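3.2 Layout of the labor camp and its water supply

The camp at Zemach was laid out in February on the grounds of a former brickyard, 264 meters from the rail siding. The site plan divides it into three parts: the guards' quarters by the road, the prisoners' barracks behind the drying sheds, and the clay pit, where most of the forced laborers worked. A double fence ran between the barracks and the pit. The plan shows 18 barracks, but only 12 had foundations that could be traced in the field.

Water came from a single well near the guards' quarters. A pipe carried it to the kitchen and to the guards' washroom, and a second line ended at a trough outside the prisoners' barracks. The brickyard ledgers list the purchase of pipe for the first line only. The trough line was probably made from pipe already on the site - the sections recovered from it differ in width and in the way they were joined.

Camp registers give a total of 2,908 prisoners. Several pages are missing, and people moved on from the Brosano transit camp within a day or two were often left out, so the true number was higher. Survivors' statements in the Negri collection agree that the trough was shut off at night and that washing was allowed only before the morning roll call.

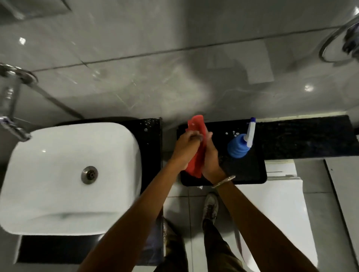

Figure 4. Hands at a black granite tray beside a white vessel sink with a chrome wall-mounted faucet.

3.3 Changes after the first winter

The second phase of building moved the fence on the pit side outward and added a workshop for repairing rail cars. The workshop does not appear on the site plan. It is known from an invoice in the Womard papers and from a brick floor found just north of the drying sheds. Two statements place the punishment cell in the same building, while a third puts it next to the gate. The excavation did not reach the gate area, and the question is left open. The barracks nearest the workshop were emptied at this time and used to store timber.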